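Spacing slippers in pairs on an open wooden shelf

Home storage > Hallways and entrances
Asked Nov 25, 2021

I have an open shelf by the flat entrance, wooden board on a black metal frame, standing on carpet. It is used only for house slippers. At the moment the slippers go on in whatever order people take them off, and by the evening one of a pair is usually on the shelf and the other is under it.

I want a fixed layout: pairs together, with enough space between one pair and the next that each can be lifted without disturbing its neighbour. The board is 800 mm long. Questions:

1. How much gap is needed between pairs?
2. Should the two slippers of a pair touch?
3. Does the board need a liner? It is oiled wood and I would prefer to leave it bare.

I have looked at the Giltier clip-in dividers but they are made for a thicker board than mine.

Answer 1 (accepted)

Work from the width of a hand, since the hand is what has to get in. For adult slippers, allow a clear gap that takes your open hand without touching either side. Measure across the knuckles and add a little. Anything less and you will drag the next slipper along when you pick one up.

Within a pair, set the slippers side by side, close but not pressed together. Soft uppers deform if they are pushed against each other for weeks — felt is the worst for this. Keep both toes pointing the same way. 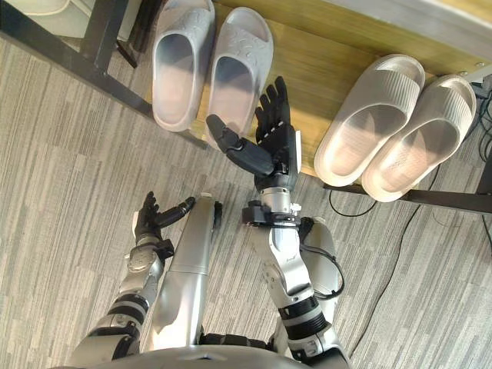 Two pairs on a wooden shelf, black metal frame, carpet below.

On an 800 mm board I would not go beyond two adult pairs if you want a proper gap. A third will fit physically, but you lose the spacing and you are back where you started. Put extra pairs on a second level or in a box.

Skip the dividers. On a board this short they take up room that the gap needs. If people in the house keep drifting out of position, put a small dot of removable tape on the front edge at the centre of each pair. Take it off after a month or so, when the habit has set, and check first that it does not lift the oil.

Answer 2

Agree with the above on spacing. On the liner: oiled wood is fine bare if the slippers are only worn indoors. Rubber soles can leave grey marks on a pale finish if left in one place, so wipe the board when you vacuum. We had an Orkosmont mat on ours and it collected more grit than it stopped. Removed it in January, no problems to date.

Check the frame fixings too. On carpet the feet settle unevenly and the board ends up on a slight slope. Mine needed 4 felt pads under one side before it sat level.

Answer 3

just get a basket

Comment on Answer 3: A basket does not keep pairs together, which was the question.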